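About Lencho Bench

Print this page | E-mail this page
14 shares | 3 comments

Lencho Bench is a small testing shop. We try out grippers, robot arms, wrist cameras and controllers, and we write up what we find. Our customers are mostly companies that are about to buy one of these things and would like to hear from someone who isn't selling it.

We were started by Fatos Bošković and Hiwot Belay, who met while working at a packaging plant where Fatos maintained the arms and Hiwot wrote the purchasing specs. They had just sat through a long argument between two suppliers over which gripper could pick up a folded shirt. Both suppliers had videos. The plant bought one of the grippers and it spent most of its life in a cabinet. The two of them rented a unit the following May and bought a used arm with their own money.

There are now seven of us. Fatos runs the bench and Hiwot handles the reports and the customers. The rest of the staff split their time between setting up hardware, writing the control scripts and going through recordings.

What we test

Most of our work falls under end effectors, the part that goes on the end of the arm. We have tested parallel jaws, suction cups, soft fingers and hands with four fingers and a thumb. We also test the cameras that get mounted near them, and the controllers that are supposed to tie everything together. Controllers take the longest. A gripper can be bolted on and running the same afternoon, while a controller may need two weeks before it will talk to an arm from another maker.

We do not test welding, painting or anything over the payload of our own arms. If you send us a request like that we will say no and try to give you the name of another lab.

How a comparison works

A standard comparison covers 1,000 attempts for each gripper, spread over five kinds of objects. The customer picks the objects. We ask for the real ones, the same goods that will go through the line, and we ask for them in the state they arrive in. A cloth that has been ironed and laid flat behaves differently from the one that comes out of a bin.

Every attempt is recorded from the wrist. A person goes through the recording afterward and marks it as a clean pick, a partial pick, a drop or a miss. Partial picks get their own column in the report. We started doing this after our first job, for Memside, when half the disagreement with the customer was over items that had been lifted by one corner.

Arms and controllers are kept the same across a comparison. Only the gripper changes. If a supplier wants their own controller used, we run it as a second set and label it that way.

The Lelura and Astari work

Our longest project is a comparison of two hands for handling clothing, known in the shop by the project names Lelura and Astari. It takes in bare fingers and gloved fingers, stiff cloth and soft cloth, items on a table and items in containers. The interim report is dated 2019-09-28 and customers on the project can ask Hiwot for a copy. 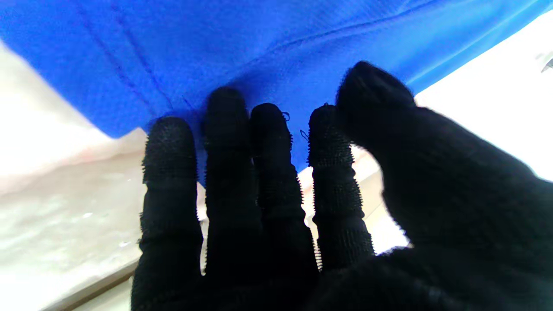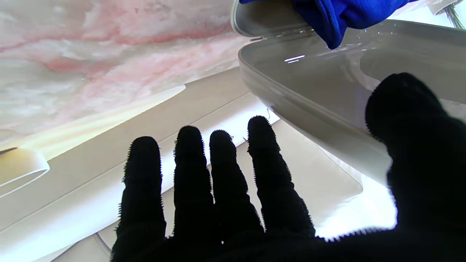

Cloth is the subject we get the most questions on, and our advice is to look at the wrist recordings before looking at the scores. A score only says whether the item came up. The recording lets you check where each fingertip meets the material, and a knit glove makes that harder to judge than a bare finger does. In the first picture the thumb and most of the fingertips are against the blue fabric, and small creases have gathered just above them, so the contact points can be read from the cloth even though the glove itself is nearly solid black. We note this kind of thing in the margin of the report. The loose threads near the tip of the third finger would get a note as well, and glove wear has its own page.

Containers are scored separately from open tables. The walls and the rim limit how the thumb can come in, and some hands that do well on a flat surface need a new approach path.

Who pays

The company asking the question pays for the test. We take hardware on loan from suppliers, and it goes back when the job is done. Suppliers can read the section on their own product before it goes out and can send us corrections of fact. They can't change a score.

Visits

Customers are welcome to watch their own tests. Please write to Hiwot first so that we can put other customers' goods away. Closed shoes are required on the bench floor.

Print this page | E-mail this page

Related pages
Bench rates and lead times
How we mark a partial pick
Sending us your objects
Wrist camera mounts we have tried
Glove wear: notes from the bench
Work at Lencho Bench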